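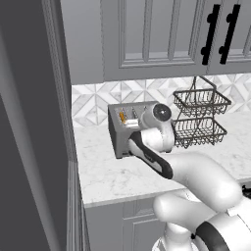 From: Fengying Fan
To: pluvwood-kitchens list
Date: 15/03/2018
Subject: Re: Breakfast counter, which stone?

> We are down to two samples for the Pluvwood breakfast counter, the
> Jonditz gray and the white marble. The gray costs less and the shop
> has it in stock. Does anyone have a strong view on the white? My
> worry is stains, mostly coffee and lemon juice. Also, does the
> counter have to be 30 inches deep?

I have had white marble at home for 11 years, so I can speak to the stains. Coffee wipes up fine if you get to it the same morning. Lemon juice is the real trouble. It leaves a dull spot that no cleaner will lift, and you have to polish it out or live with it. I have two such spots near the sink and stopped seeing them long ago.

Seal it before anyone uses it and again every September. The job takes 20 minutes and then the counter has to sit overnight. Gisari sells a sealer that I like, but the store brand did the same work for me.

On depth, I would keep the 30 inches. A standard counter gets crowded once a toaster and a kettle are on it, and people need room for a plate in front.
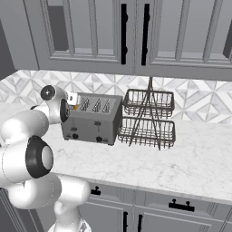 Gray toaster on white marble.

If the price gap is what decides it, ask Fang for a quote on an offcut. The breakfast counter is short and they often have a piece left from a bigger job. Get the edge rounded while it is in the shop, as doing it later costs more.

I can bring my spare sample to the next meeting if someone reminds me.

Fengying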